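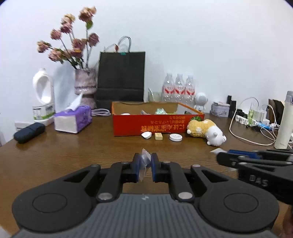 코레오(Koreo) 소개

책상 정리하는 회사입니다. 집 전체 말고요, 책상이랑 탁자 위만. 창고, 옷장, 냉장고는 안 합니다. 문의가 자꾸 와서 맨 앞에 적어둡니다.

시작은 엘러(Eller) 빌딩 4층. 지금도 4층입니다. 엘리베이터 내려서 왼쪽 끝 문. 간판 작아요. 처음엔 문구 도매를 했고 남는 시간에 거래처 사무실 책상을 치워드렸는데 어느 순간 그쪽 일이 더 많아졌습니다. 도매는 접었고 지퍼백이랑 투명 비닐봉투 재고만 잔뜩 남음. 그걸로 첫해를 버텼습니다. 아직도 조금 있어요.

하는 일

탁자 위에 올라와 있는 것들을 하나씩 집어서, 봉투에 넣거나 상자에 넣거나 제자리에 둡니다. 그게 다예요. 간단해 보이는데 시간 꽤 걸립니다. 휴지 상자, 생수병, 유리컵, 화병, 인형, 충전 케이블, 멀티탭, 뭐가 들었는지 주인도 모르는 작은 통. 대부분의 탁자가 이런 식이고 저희 연습용 탁자도 마찬가지입니다. 일부러 섞어놓고 합니다. 큰 거, 작은 거, 물렁한 거, 미끄러운 거 다.

작업 순서는 대충 이렇습니다.

작은 것부터. 손가락 한두 마디만 한 것들은 제일 먼저 잃어버립니다. 투명 봉투에 넣고 입구는 접어만 둡니다. 테이프 안 붙임. 다시 열 일이 꼭 생기니까요.

그다음 케이블. 색깔별로 나누지 않습니다. 길이로 나눕니다. 전원 들어와 있는 멀티탭에는 손 안 대고, 뽑아도 되는 선인지 꼭 여쭤봅니다. 예전에 한 번 잘못 뽑은 적 있습니다. 고객님 작업 파일이 날아갔고, 정말 죄송했습니다. 그뒤로 무조건 물어봅니다.

물 들어있는 건 전자제품하고 떨어뜨려 놓습니다. 컵, 생수, 보온병 다 포함. 뚜껑 닫혀 있어도요.

인형이나 장식은 맨 나중. 버리자고 안 합니다. 햄스터 인형이든 우주인 피규어든 조화든 올려둔 분 마음이 있는 거고, 저희는 자리만 잡아드려요. 선물 상자도 그렇습니다. 뚜껑 열린 채로 잡동사니통이 된 빨간 상자, 집집마다 하나씩 있잖아요. 그냥 계속 잡동사니통으로 쓰시면 됩니다. 안에서 굴러다니는 것만 봉투로 나눠드릴게요.

스가와라 상자

스가와라(Sugawara)는 저희가 쓰는 정리 상자 이름입니다. 칸막이 없음. 칸막이 있는 걸 두 번 만들어봤는데 칸 크기에 안 맞는 물건이 꼭 나와서 결국 뺐어요. 뚜껑 있고, 겹쳐 쌓을 수 있고, 앞면에 종이 카드 꽂는 홈 있습니다. 카드에는 연필로 쓰세요. 내용물 금방 바뀝니다. 방문 한 번에 기본 두 개 드리고 추가는 따로 계산.

따로 구매도 되는데 택배는 안 보내고 있습니다. 보내면 모서리가 자꾸 찍혀서. 4층으로 오시면 드려요.

기르키츠 목록

기르키츠(Girkitz)는 물건 목록입니다. 탁자 위에서 나온 물건 이름을 죽 적어둔 건데, 지금 1121가지. 처음엔 공책이었고 지금은 표로 되어 있습니다. 물건마다 어디 넣으면 좋은지, 봉투가 나은지 상자가 나은지 한 줄씩 메모. "작은 통 (흰색, 동그란 거)" 같은 애매한 항목도 많습니다. 정확한 이름을 몰라도 찾을 수 있어야 해서 그대로 뒀어요.

고객님한테도 해당되는 부분만 뽑아서 드립니다. 한 장짜리. 냉장고에 붙여두신 분도 계시더라구요. 책상 얘긴데.

비닐봉투 얘기

질문 많이 받습니다. 왜 비닐이냐, 종이봉투 쓰면 안 되냐. 됩니다. 원하시면 종이로 해드려요. 근데 종이는 속이 안 보이니까 앞에 써야 되고, 쓰는 걸 잊으면 한 달 뒤엔 다 뜯어보게 됩니다. 비닐은 쓰던 거 다시 씁니다. 구겨진 것도 펴서 써요. 집에 굴러다니는 봉투 있으면 버리지 말고 모아두셨다가 방문 때 주세요, 그걸로 먼저 하겠습니다.

봉투 여는 게 의외로 일입니다. 얇은 건 입구가 붙어서 잘 안 벌어져요. 손끝으로 윗부분을 집고 살짝 비비면 벌어집니다. 입으로 불지 마세요.

요금, 시간

탁자 하나에 40분. 긴 회의 테이블은 두 개로 칩니다. 끝나고 나서 물건 위치를 같이 확인하는 시간은 따로 안 받습니다. 급하신 분들은 그냥 두고 가라고 하시는데 웬만하면 같이 보시는 게 좋아요. 나중에 "가위 어디갔어요" 전화가 제일 많습니다.

오전 방문은 10시부터. 저녁은 안 합니다. 주차는 엘러 빌딩 뒤쪽, 좁음. 요금표는 전화 주시면 문자로 보내드립니다. 홈페이지에 올려야 되는데 아직 못 올렸어요.

수업

혼자 해보고 싶은 분들은 수업 오세요. 4층 안쪽 방에서 합니다. 갈색 나무 탁자에 둘러앉아서 남의 물건으로 먼저 연습하고 그다음에 가져오신 걸로 합니다. 자기 물건으로 바로 시작하면 하나 집을 때마다 추억이 나와서 진도가 안 나갑니다. 가방 하나 분량만 들고오세요. 쇼핑백도 좋고요. 큰 박스 안 됩니다, 놓을 데가 없음.

8월은 쉽니다. 에어컨 공사. 작년에도 한다고 했다가 못 했는데 올해는 진짜 합니다.

안 하는 것

서류 분류. 약 정리. 남의 책상 몰래 치워주기 (부탁하시는 분이 꽤 됩니다, 안 됩니다). 중고 판매 대행도 안 해요. 꽃은 조화만 만집니다. 생화는 물 갈아드리는 것까지만.

사람 더 뽑냐는 문의도 있었는데 지금은 아닙니다. 뽑게되면 이 페이지 맨 위에 적을게요. 경력은 안 보고, 오셔서 섞어놓은 탁자 하나 같이 치워보시면 됩니다.

연락은 전화가 제일 빠릅니다. 작업 중이면 못 받으니 문자 남겨주세요. 탁자 가로세로 길이 같이 적어주시면 답이 훨씬 빨라요.

관련 글
- 케이블, 길이로 나누는 법
- 스가와라 상자 뚜껑이 안 닫힐 때
- 기르키츠 목록 새로 들어간 물건들
- 수업 준비물 안내
- 화병이랑 휴지 상자, 어디에 둘까
- 8월 휴무 공지
- 엘러 빌딩 4층 오시는 길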